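Workshop notes: the two-arm bench

The Bunder build is up to the stage where both arms can work on the same object. The left and right grippers now run from one program on the laptop, and we spent most of April on the handover between them. Cable routing took longer than planned. The first layout snagged at the elbow, so the runs were lengthened by 70 mm and left slack.

Small household items make up the test set. The picture frame is the hard one -- it lies flat, the border is thin and there isn't much to grip. We have logged 173 attempts with it so far, and 109 were good enough to keep. Most of the rest failed at the first pinch, with the fingers coming in too high. Caruso is rewriting the approach so the wrist drops before it closes.

Still to do: a proper cable clip for each forearm, a second stop button, and new finger pads. The current pads are our sixth set and they wear at the tips. If you have offcuts of soft rubber sheet, grey or black, please leave them on the Clonitz shelf.

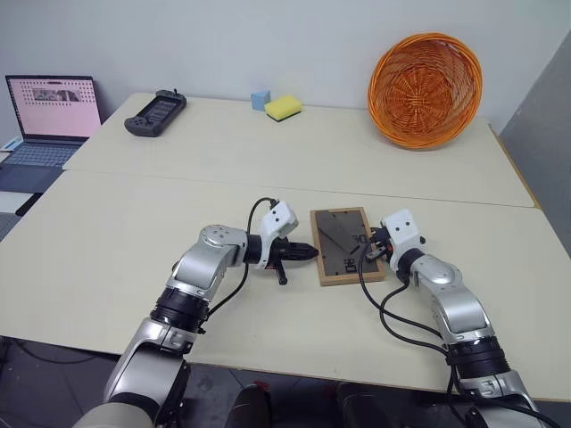
Nives D'Amico
Build coordinator, Asum Shared Workshop

The right gripper has hold of the edge of the frame, with the backing and its clips facing up. Bench sessions start at 6 pm -- please wear closed shoes.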